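# Leave the Scuffs on the Fingers 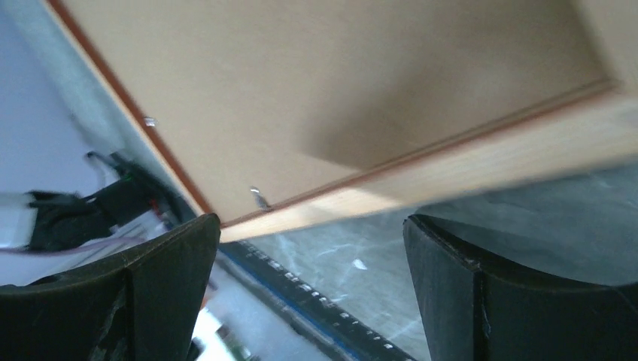

*Last modified: July 9, 2023*

The cell at Enley handles flat panels with metal fittings already in them, and it has had the same pair of black gripper fingers since commissioning. They are scuffed. The right one has a small nick on its edge. Every visiting engineer proposes replacing them, and I think every one of them is wrong.

A finger should be replaced when it no longer holds position. Wear on the outside faces says little about that. Our check is a gauge block gripped at 3 points along the finger, and the limit is 18 hundredths of a millimeter between the highest and lowest reading. In June the spread was seven hundredths. Those fingers stay.

The Villine manual sets a fixed change interval. A fixed interval suits a shop that keeps no records. Ours keeps them, and entry 331 in the log shows what a needless change costs: new fingers went on, the tool offset was not taught again, and the approach to the fittings was wrong for a full shift. The old pair went back on.

Most of the trouble I see on panel work comes from the approach. A silver fitting close to a pale front strip leaves little to spare on one side. The wrist camera looks between the open fingers, and at speed its view smears along straight edges. My rule is to stop, let the arm settle, then take the reading. The Jorberg line reads on the move and corrects afterward — faster on paper, and I would not copy it.

Cables and loose items near the work deserve more attention than fingers get. Sotomayor writes a clear zone into its cell sheet. We should do the same, with the distance measured at full wrist rotation and checked again after any change to the mount.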